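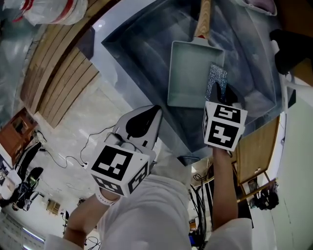 Scrubbing a square frying pan with two hand-held grippers. The black-and-white patterns on the cubes are called markers.

How a Robotics Club Teaches a Robot to Wash a Pan

You probably know how to wash a frying pan. You hold it still, you rub it with something scratchy, and you rinse it. You don't have to think very hard about it.

A robot does not know any of that. It doesn't know how hard to press, or that the corners of a square pan need more rubbing than the middle. Somebody has to teach it.

The students in the Pernari Robotics Club spent this winter working on that problem. They meet on Tuesday after school, and there are 19 of them, from fifth grade to eighth grade. Their coach is Mesfin Wolde, who also teaches science. They named their project Trinora.

Learning by watching

There are two main ways to get a robot to do a job. One is to write down every single move in computer code: go up this far, turn this much, close the fingers. That works well in a factory, where every part is in the same place every time. It does not work so well in a sink, where the pan slides around.

The other way is to show the robot. A person does the job many times, and a computer records how the person's tools move. Then a program looks for patterns in all those recordings. This is called learning from demonstration. A demonstration is just a time when you show somebody how to do something.

The Trinora team picked the second way.

Why not use bare hands?

Your hand has five fingers, and they bend in a lot of places. The robot arm the club is building has a gripper at the end, which is a simple kind of hand that pinches. If you washed the pan with your bare hands, you would use moves that the robot could never copy.

So the students wash with grippers too. They hold one in each hand. Black pads line the gripper fingers, and the fingers open and close to pick things up. It feels strange at first. Ona Petrauskas, a seventh grader, dropped her scouring pad over and over on her first day.

"It's like trying to do dishes with salad tongs," she said. "After a while you stop squeezing so hard and it gets easier."

What are the cubes for?

Each gripper has a white cube on it, just above the place where you hold it. The sides of the cube have black squares on them with white shapes inside. These are the markers. They work a little like the square codes people scan with a phone, but they don't take you to a website. They help a camera figure out where something is.

Say a camera sees a marker that looks small. The computer can tell that the gripper is far away. If the square looks squashed on one side, the gripper is turned. A cube has markers facing several ways, so when one side is hidden, another side may still be showing.

The computer does this for every picture in the recording. When it is done, it has a path for each gripper, like a line drawn through the air.

One turn at the sink

A recording in this club is called a run. Every run goes like this:

1. Put the pan in the sink.
2. Stand in your spot and pick up both grippers.
3. Wait for your partner to say "recording."
4. Pick up the scouring pad with one gripper.
5. Scrub the bottom of the pan, then the inside edges.
6. Put the pad down and say "done."

The longest run they keep is 30 seconds. Your partner writes the run number in the notebook, and then you trade places.

By the end of February the club had 544 runs. Mr. Wolde asked the students to go through them all and mark the bad ones. A run is bad if the pad falls, or if an arm blocks the markers for too long. Bad runs are saved in their own folder - they can be useful later, when the team wants the program to know what a mistake looks like.

What happens next

The recordings go into a program that runs on the club's computer, a big old machine the students call Demissie. It practices by guessing the next move in a run and then checking its guess against what the student really did. When the guess is wrong, it changes a little and tries again. The first time the team trained it, it went through 2,951 rounds of practice, and that took all night.

The arm's first tries were slow. It rubbed the same corner again and again and left the other three alone. Ona's group thinks the runs need more variety, so they are going to start the pan in different places and turn it different ways.

Words to know

Gripper: a robot's hand, or a tool that pinches like one.
Marker: a printed pattern that helps a camera tell where an object is.
Demonstration: showing how a job is done.
Run: one recording of the job from start to finish.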